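The Table That Took All Winter

Marwan Karam has a habit of running his palm across any table he meets. He does it in cafes, in other people's kitchens, once in a bank. After an afternoon in his workshop I've started doing it too, and I can report that most tables are a disappointment!

His own are not. Karam builds them under the name Tistau, in a long brick building he shares with a bookbinder, and the one everybody asks for is the Mazza: a plain rectangle in pale wood, no drawer, no molding, edges eased just enough that your forearms never complain. It takes him 540 hours to make a batch of six, and a surprising share of that goes into the top.

"People think you sand until it's smooth," he tells me, wiping down a board with a rag. "You sand until you can't find the place where you stopped."

He starts coarse and works up slowly, raising the grain with a damp sponge between passes, and then does the last pass by hand with a cork block his uncle gave him. Then comes the oil, two coats of it, thin as he can get them — and after that, a wait that would drive me up the wall. The boards lean in the back room for weeks before he'll let anyone put a cup on them. 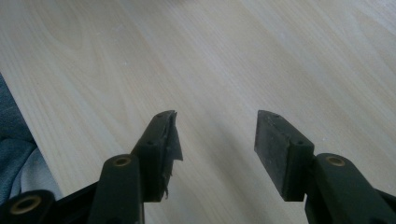
Smooth and pale, the tabletop shows between two dark rubber-tipped fingers, one with its pad torn along the inner edge.

What I love about a light top is how much it gives back to a room. Put a blue bowl on it and the bowl looks bluer. Morning sun slides right across. Dark wood can be gorgeous, of course, but it keeps the light for itself, and in a small kitchen you want every bit you can get.

It does ask for some care. Karam's advice is short: wipe it with a barely damp cloth, dry it right away, and go over it with a little oil each July, when the windows are open and the smell can get out. Skip the spray polish. For a ring left by a glass, he rubs along the grain with very fine paper and oils just that patch, then leaves it overnight. He showed me on an old sample board, and I lost the spot within a minute of his putting the paper down.

The Mazza costs $3,188, and there is a wait. A smaller side table, the Vesto, starts at $249 and is made from the offcuts, with the same finish and the same eased edge. I went home with one in the back seat, wedged between two blankets. It's by the reading chair now, and I still can't walk past it with my hands in my pockets.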